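I got to the café at ten past nine, dripping, and she already had the window table and a pot of tea big enough for a family. She runs the Walden Readers' Weekend, a small book festival that takes over one chapel, one school hall and the upstairs of a pub every September. I've been going for years as a punter and I'd always wanted to ask how on earth it gets put together, so I did.

"Badly, at first," she said. "The first year we had 35 people and a urn that tripped the lights. I read out the fire notice in the dark."

Last year they sold 258 weekend tickets. She was very pleased with that number and said it twice, once to me and once to the man clearing the next table.

## How it began

She'd moved to Walden from Briem, where she taught evening classes, and found she missed arguing about books with strangers. There was a reading group already but it was full (full! with a waiting list!) so she put a card up in the bakery asking if anyone fancied starting another.

"I got nine replies and one of them was from someone selling a wardrobe," she said. "I went and looked at the wardrobe as well. It's in my spare room."

The second group grew, somebody knew a poet, the poet knew a novelist, and by the following autumn they'd hired the chapel. She still has the receipt. The heating was extra and they didn't pay for it, and she says people who were there bring it up to this day.

I asked whether she'd wanted a festival from the start.

"No, I wanted a nice Saturday out. I still do, I just don't get to sit down in it now."

## Picking the writers

I'd assumed there was some sort of grand plan here. There's a shoebox. All year long people push bits of paper at her with names on, and in January she tips the lot onto the kitchen floor and starts reading.

"I read the first two chapters of everything. If I've let my tea go cold, they get a letter."

She writes real letters, too, with a stamp — she's convinced writers answer them more often than emails. Plenty say no. One said yes, came, and talked for his whole hour about canals, which weren't in the book at all. "Best session we had that year. We sold out of a novel that had no canals in it. I do wonder what people thought when they got it home."

Crime always fills the hall. Poetry fills the pub, and she has given up trying to move it anywhere else after one lot of poets went to the school and sounded, in her words, like assembly. This year there's a translator coming for the first time, to take one page and show how she'd put it into English three different ways. I'm already looking forward to that one more than anything.

## Money, chairs and the van

We had to talk about money at some point. Tickets cover the halls and the writers' fees, and the printing is paid for by Hestix, a local firm that makes door fittings. They've never asked for a speech. They did once ask for a front row seat at the gardening talk and they got it.

The chairs are the real headache. The chapel has 164 and the school won't lend theirs out, so every year a van comes over from Gramon with the rest, and every year it meets the Saturday market coming the other way.

"I lie awake over chairs," she said. "I've never once lain awake over a novelist."

I said I'd always found the seats at the chapel rather hard. She told me to bring a cushion like everyone else.

## The week before

By this point we'd got on to the second pot and some toast, and she was drawing me a plan of the chapel on a napkin, with the bookstall moved to the left of the door so the queue doesn't block the loos. I've stood in that queue. It's a very good idea.

The last week is all small stuff, she said. Water jugs, a lamp for the lectern, train times, somebody's gluten-free lunch. Badges and lanyards get done at a table with the radio on, and she likes that job best of the lot because it's sitting down and you can chat while you do it.

"You see all the names go by," she said. "That's when I believe people are coming." 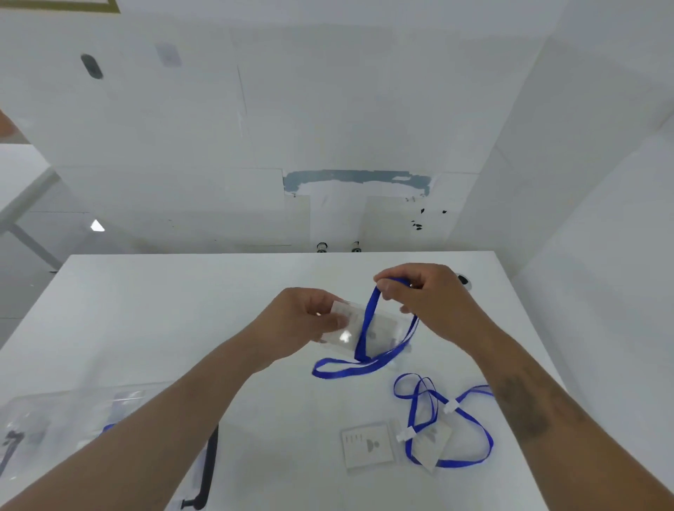 ## What she's reading

I couldn't let her go without asking. She had three on the go: a fat history of salt, a thriller she's rereading "for the weather in it", and a collection of short stories she wouldn't name in case the author didn't get a letter this time round.

And does she ever give up on a book? "All the time. Page forty and out. I used to feel awful about it and then I turned sixty."

She wouldn't let me pay for the toast. Weekend tickets go on sale at the bakery and the library, cash or card, and if you want the translator's session you'll need to put your name down for it separately — the room upstairs at the pub is tiny and I've already bagged a seat by the window.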